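Setting up the Vudeck hand-held gripper kit for your first recording

By Aidan Gilmartin

The Vudeck kit is a pair of hand-held grippers, a head camera and a software package called Stitus. You hold the grippers, do an ordinary job with them, and Stitus turns the recording into hand paths that a robot arm can be trained on. We have been using two kits at our Ustthorpe office since June. The printed guide covers the parts list well but skips over most of what goes wrong on the first day, so these are the steps as we do them now.

What you need

One Vudeck kit, with both grippers and both marker cubes
A laptop with Stitus installed and at least 40 GB free
Two power strips
A room with even light and a clear patch of floor
A few things to pick up

Step 1. Charge and label

Charge both grippers fully before the first session. A full charge takes 70 minutes with the supplied adapter. Put a strip of tape on each handle and write L or R on it. The two grippers look the same from a distance, and Stitus will accept them the wrong way around without a warning. You find out later when every path is mirrored.

Step 2. Fit the marker cubes

Each cube slides onto the post near the handle and locks with a quarter turn. Wiggle it. If it moves at all, take it off and seat it again. A loose cube adds a slow drift to the recording that no setting in Stitus will take out. Keep fingers off the printed faces, and wipe them with a dry cloth if they pick up marks.

Step 3. Set up the head camera

Tighten the strap until the camera stays put when you nod. Tilt it down far enough that both grippers show when you hold them at waist height with your elbows bent. Most people set it too high at first. Check the preview on the laptop, then look at your shoes. If your toes are in the preview, the tilt is right or close to it.

Step 4. Calibrate

Open Stitus and choose New Session, then Calibrate. Hold both grippers out in front of you and turn each one slowly at the wrist until the bar goes green. Open and close the jaws all the way when asked. Do this again whenever you swap a cube or change who is wearing the camera.

If the bar sticks at yellow, the light is usually the trouble. Close the blinds on the sunny side and try again.

Step 5. Record a short test

Start with something easy to grip. A block or a cup is fine. Pick it up, move it, put it down, and stop the recording. Keep the first take under 20 seconds. Play it back and look for gaps in the colored line above the video. Each gap is a moment when the software lost a cube.

Step 6. Move on to long objects

Long, thin objects are harder than they look. A rod wants to swing in the jaws, and a shiny one is easy to lose in the video.
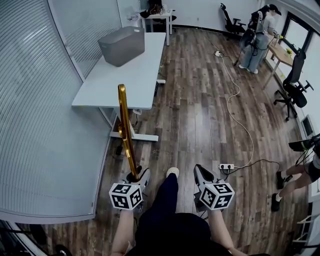 Clamp it with one gripper first and keep the other one open and ready. Move slowly, and try not to let the rod pass in front of either cube. If you need to change hands, bring the second gripper in, close it, wait a beat, and then open the first. Stitus marks these handovers by itself, but only if both jaws are closed for a moment.

Two people can record in the same room. Give each kit its own session name, and stay far enough apart that one person's cubes don't fill the other person's view. Plan where your cables run before you start walking around.

Step 7. Save and check

Press Finish and wait for the save to end before you unplug anything. Our first full day gave us 166 takes, and we lost several by closing the laptop too soon.

Is the kit worth it?

For a small team, I would say yes. The grippers are comfortable and the jaws close evenly. The older Gilbert set we used before it needed recalibrating after every break — the Vudeck holds through a morning. My main complaint is the handles, which have no left and right markings. The export menu is also slow on long sessions, so export in batches.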